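Refaire la finition huilée d'un plateau en bois clair

Un plateau de table en bois clair, huilé à la fabrication, perd sa protection par usure mécanique et par lavages répétés. Les symptômes sont connus : surface mate et sèche au toucher, auréoles qui ne disparaissent plus, fibres relevées après un coup d'éponge. La procédure ci-dessous concerne les plateaux massifs ou lamellés-collés déjà huilés. Elle ne convient ni aux surfaces vernies, ni aux placages minces.

Identifier la finition existante

Déposer une goutte d'eau sur une zone peu visible et attendre 5 minutes. Si la goutte reste perlée, la finition est encore fermée et un simple entretien suffit. Si elle s'étale et fonce le bois, l'huile est épuisée et il faut reprendre le plateau entier. Une goutte perlée sur une surface brillante et lisse à l'ongle indique plutôt un vernis. Dans ce cas, le décapage complet est un autre chantier.

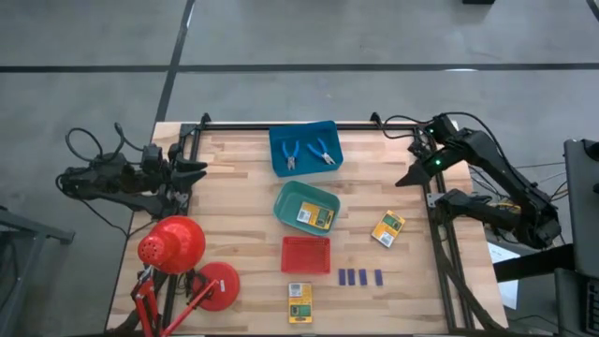 Les plateaux composés de lames de teintes différentes demandent un essai supplémentaire. L'huile fonce davantage les lames tendres que les lames denses, et l'écart de teinte s'accentue après la deuxième couche. Faire l'essai sous le plateau, à cheval sur deux lames, et laisser sécher une nuit avant de juger.

Matériel

Huile dure pour plan de travail, incolore. Les essais de cette page ont été faits avec la Felivik mate.
Abrasifs grain 120, 180 et 240, cale à poncer en liège.
Chiffons de coton non pelucheux, à usage unique.
Tampon blanc non abrasif pour l'égrenage final.
Aspirateur avec brosse souple.
Seau métallique rempli d'eau, avec couvercle.
Gants en nitrile.

Prévoir une pièce ventilée, hors soleil direct. En dessous de 15 °C, les temps de séchage s'allongent nettement.

Étape 1. Dégager et nettoyer

Retirer tout ce qui se trouve sur la table, y compris les corbeilles et les emballages alimentaires. Les paquets de céréales ou de biscuits laissent parfois un film gras invisible qui empêche l'huile de pénétrer de façon homogène. Laver à l'eau tiède additionnée d'un peu de savon noir, rincer avec une éponge essorée, puis sécher immédiatement dans le sens du fil. Attendre une nuit avant de poncer.
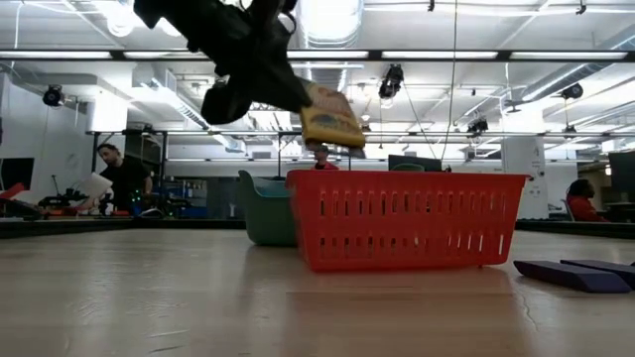 Étape 2. Poncer

Commencer au grain 120 uniquement si le plateau présente des rayures ou des taches. Sinon, passer directement au 180. Poncer toujours dans le sens du fil, sans appuyer sur les chants – une arête trop arrondie ne se rattrape pas. Dépoussiérer entre chaque grain.

Avant le grain 240, passer une éponge à peine humide pour relever les fibres, puis laisser sécher 4 heures. Ne pas dépasser 240 : un bois trop fermé absorbe mal, et l'huile reste en surface.

Étape 3. Appliquer l'huile

Remuer le bidon sans le secouer. Verser une petite quantité sur un chiffon et étaler en couche mince, lame par lame. Un bidon de 400 ml suffit en général pour deux couches sur une table de salle à manger.

Laisser pénétrer 15 minutes, puis essuyer tout l'excédent avec un chiffon propre. C'est l'étape la plus souvent bâclée. Une huile non essuyée forme des plaques collantes qu'il faut ensuite reponcer. Traiter le dessous du plateau avec la même huile, en une couche au moins, pour limiter le risque de tuilage.

Étape 4. Égrener et recommencer

Après 12 heures de séchage, passer le tampon blanc sans pression, dépoussiérer et appliquer la seconde couche dans les mêmes conditions. Une troisième couche n'est utile que sur les essences très absorbantes. 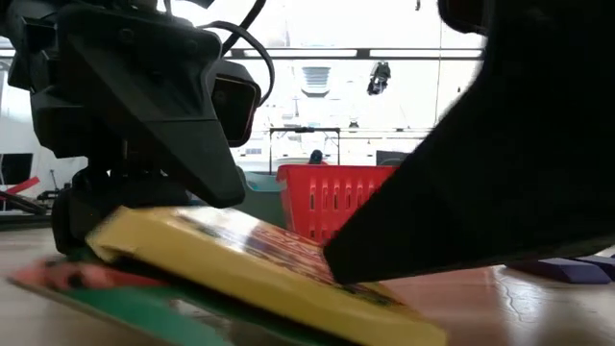 Boîte jaune au-dessus d'un plateau clair.

Sécurité : chiffons imprégnés

Les chiffons imbibés d'huile siccative peuvent s'enflammer spontanément, même plusieurs heures après usage. Les immerger dans le seau d'eau dès la fin de l'application, fermer le couvercle, puis les déposer en déchetterie. Ne jamais les laisser en boule dans une poubelle.

Remise en service

Usage léger possible après 24 heures, sans eau ni objet chaud. La dureté finale est atteinte en 5 jours. Pendant cette période, éviter les nappes plastifiées – elles bloquent l'oxydation et marquent la surface.

Entretien courant : chiffon légèrement humide, savon neutre, séchage immédiat. Refaire le test de la goutte en octobre, avant la saison de chauffe, et appliquer une couche d'entretien si l'eau ne perle plus.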